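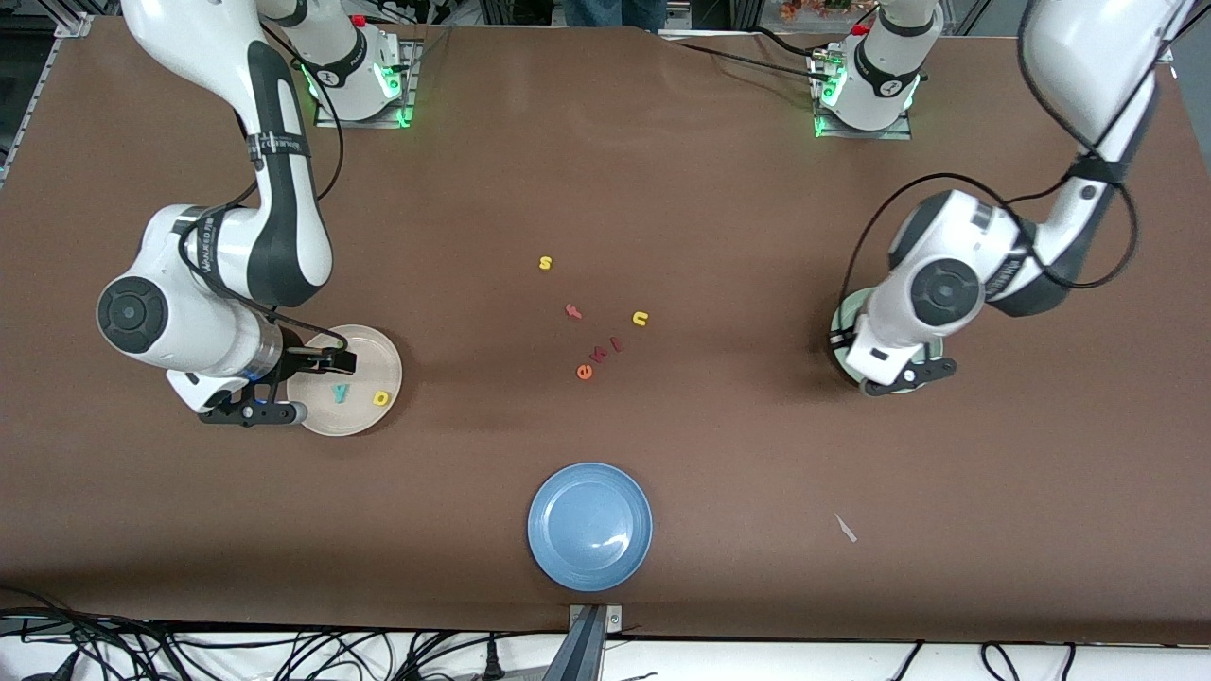
It's the cables that get you first, she says, always the cables, and you can have the best arms money will buy and still lose a whole morning to a loop of black wire that has crept round the wrong side of a wrist.

She looks after the two-arm table at Studiveo, in the old dairy buildings on the Fikley road, and before I had found a chair she was already showing me where the cable runs down the outside of each arm. "You want slack, but you want polite slack," she said. "Too tight and the wrist tugs on it at full turn. Too loose and it drapes down to the table and picks up a letter for you."

The letters are foam, the sort you find in a toy box, and the job is to get them onto plates. It sounds like nothing! I had pictured a bit of fun for visitors, and I came away thinking it was one of the nicest problems I'd seen all year. A foam "y" has to be gripped in a different place from an "o", and both of them squash. Squeeze hard and the letter springs out sideways when the fingers open. Squeeze softly and it slides away on the lift.

"People ask why we don't start with something difficult," she said. "I ask them to have a go at setting the grip for a lowercase s."

The Studiveo people call the whole thing Closari, arms and table and software together, and it has been in her care since August. Her day starts at 7, half an hour ahead of everyone else. She switches on, waits for both bases to show green, and then does nothing at all for a few minutes except listen. I asked what for. "A joint that's unhappy has a little gravel in it. You learn the voice of each one. The left elbow has always been a bit of a singer and I've stopped worrying about it."

Then she sends each arm to its parked position and checks the gripper against a mark. If it comes back off the mark, she goes to the mounting plate before she touches any settings. The bases stand on metal plates at the far edge of the table, and a plate that has worked very slightly loose will look, on the computer, exactly like a worn joint. She found this out the slow way, over the best part of a week, with one gripper out of the machine and in bits on her bench.

How far off is too far? "For these letters, 3 millimetres and I'll stop and sort it out. Less than that and the foam forgives you. Foam is very kind."

Next comes the table top itself. The brown surface likes to wrinkle up by the bases, and she smooths it flat with the side of her hand, working towards the front. Plates are wiped with a dry cloth. She was quite stern about the dry part, having once used a kitchen spray that left the rims so slippery the arms chased a plate halfway across the table. I would have paid to see that.

The gripper fingers get the most attention. They come from Sobczak, a small workshop on the same estate, and she changes them after more than 600 picks, going by feel. "The manual has a number in it. I go by the edges. Run your thumbnail along, and if it skips, they're done." The fingers are paired, and she never mixes an old one with a new one, so they go back into the box together with a bit of tape round them. The screws are tightened a little at a time, side to side, the way you would do a car wheel.

I wondered whether two arms meant twice the work. She thought about it for some time. "More than twice. Each of them can be perfect and they can still disagree about where the middle of the table is." To settle the argument she has one arm touch a point in the middle, moves it well clear, and then has the other touch the same point. The longest this has ever taken her was 19 tries, after someone had leaned on the frame. These days she does it before lunch as well as first thing, and the afternoon runs are better for it.

She keeps a paper notebook for all this, and I was allowed to leaf through. The entry numbered 699 says, in full, "right wrist cable re-clipped, much happier." Further back there is a drawing of a letter k with arrows all over it and a large tick.

Would she swap it for a bigger machine? She has worked on bigger ones, welding cells mostly, behind fences. "I liked them. But you stand a long way off. With this I can see the fingertips bend when they touch the plate, and I know what to adjust." She had a screwdriver in her hand by then and was looking past me at the left gripper, so I put my notebook away and asked if I could hold the torch.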